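Speaker notes: Sharing a house without falling out
Talk for new tenants, Listholm common room, May

Opening. Welcome people and wait for the back rows to settle. Say who I am and that I lived in shared houses for years before I worked for one. Mention the tea at the back. Questions at the end, please.

First point: most rows in a shared house are about small jobs. Rent gets paid because there is a date on it. Bins have no date on them, so they wait for whoever gives in first. Suggest a rota with names and put it on the fridge.

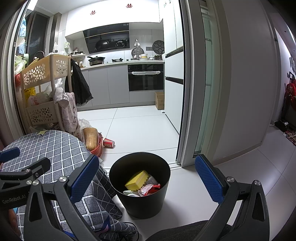 Photo: Irfan Lumenta

Pause, then ask who has lived with a rota before. Take two or three hands. Someone will say theirs lasted a fortnight. Agree with them. Ours at Verschueren Street lasted until Edgardo Maglaya moved out, and then we had to start again with shorter turns.

Second point: the kitty. Keep it for things everyone uses, such as washing-up liquid, bin bags and cleaner for the washing machine. Food stays separate. Our house put in 200 a term and ended the year with 3 left over. Keep receipts in an envelope. Don't lend from it.

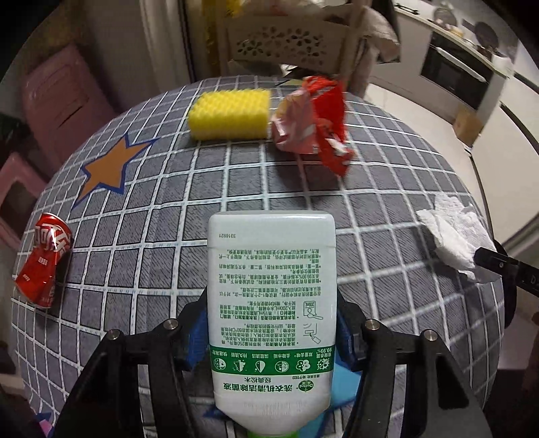 Noise and guests

Slow down here, last year I rushed it. Agree a time for quiet and write it down. Guests who stay more than a few nights use hot water and should be talked about beforehand. Read out Rattana Thammasiri's note to her housemates (on the card). It gets a laugh and it is polite.
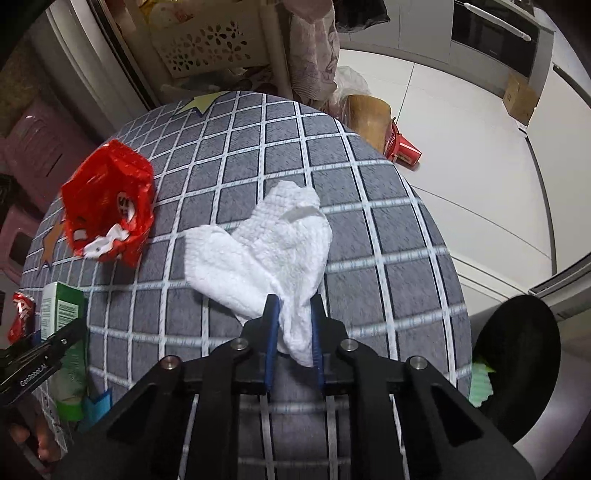

Shared rooms come next, and the rule I give is to clear your own things before bed. It sounds strict. Try it for a month and see. A table with a crumpled towel and a torn red snack bag on it is quick to clear the same evening, and much harder to raise with someone a week later. Speak to the person. Don't leave notes on the table.

Last bit: house meeting once a month, half an hour, with food. Darlene McKinnon has the handouts by the door. Take questions, finish by eight, stack the chairs.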